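Suswood Workshop Forum > Storage and Small Parts > Drawer boxes: steel or plastic, and how far should a drawer open?

Started by tessier_lathe, 1 September 2018

tessier_lathe wrote:
I am replacing the single-drawer boxes on my bench. The current ones are Botent plastic, bought in June, and two of the drawer fronts have already split at the corners. Load is mostly M5 fixings and a few taps. I am considering a metal box of a similar footprint. Two points I would like opinions on: whether bare metal runners wear badly without lubrication, and whether a drawer with no rear stop is acceptable if it is only ever pulled halfway.

kerf_and_tell wrote:
Unlubricated metal on metal is fine at that size. The load is small and the travel is short. Dry wax on the runners once a year is enough. Oil collects swarf and you end up with grinding paste.

No rear stop is not acceptable. Sooner or later the drawer comes right out and the contents go on the floor.

Brahim Abdel Hamid wrote:
I disagree on the stop. I have used boxes without one for years and prefer them, as the drawer can be lifted out and carried to the job. What matters is how much of the drawer remains inside the body when it is in use. If a third of the length stays in, it will not tip under an ordinary load.

For general arrangement, I keep the box towards the middle of the work surface with clear space in front, so that the drawer can come forward over the surface and not over the edge. If it does come out, it drops the thickness of the drawer floor and nothing is lost.
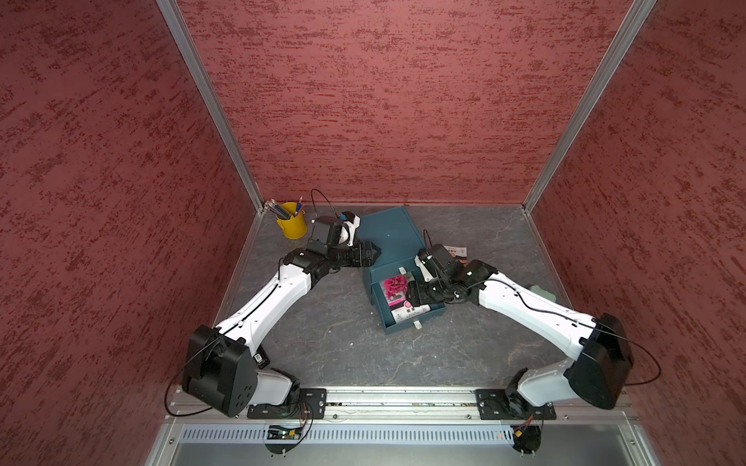
Should the drawer be pulled out before the box is filled, or filled through a small opening?

Pull it out far enough to see the back of the drawer, then load from the back forwards. Heavy items at the rear keep the weight inside the body, and light items at the front stay within easy reach.

The teal finish is a darker blue-green than most catalogues suggest, for anyone trying to match existing cabinets. It shows up well against a grey surface, and better still with red behind it.

kerf_and_tell wrote:
Your one-third rule depends on the fit. With a loose drawer the front droops long before it tips, and then it binds on the way back in. I measured an Allham drawer that had 2 mm of vertical play. At half extension the front edge sat visibly low and had to be lifted to close.

Brahim Abdel Hamid wrote:
Then the fault is the play and a stop will not cure it. A strip of self-adhesive felt along the top of the drawer sides takes up most of the slack. Trim it short of the back corners or it will peel.

planing_permission wrote:
Felt holds dust. I used thin nylon strip and have not had to touch it again.

On the original question, I would also ask what the box stands on. A light metal box slides backwards when you push the drawer shut, particularly on anything smooth. Three or four rubber feet solve it. Check the height first if the box has to go under a shelf.

tessier_lathe wrote:
The surface is a sealed board, so sliding is likely. I had not considered feet. The drawer would be open most of the working day and closed at night - does that change anything?

kerf_and_tell wrote:
Only that you will catch your sleeve on it. Keep the open side facing you and away from any walkway. I would still fit a stop. A single screw through the back lip takes five minutes.

Brahim Abdel Hamid wrote:
And a single screw means a screwdriver every time you want the drawer out. A bent tab does the same work and can be pressed flat with a thumb.

planing_permission wrote:
A tab soft enough to flatten by thumb will be flattened by the first hard pull.

tessier_lathe wrote:
Noted. I have weighed the contents of the worst drawer, and it comes to 137 g, so tipping looks less of a concern than droop. I will order one metal box, fit rubber feet and nylon strip, and leave the stop off for the time being. The split Botent fronts can go back to the shop if they will take them.

kerf_and_tell wrote:
Keep the receipt for the metal one as well. Check the drawer for burrs along the top edge before you put a hand in it.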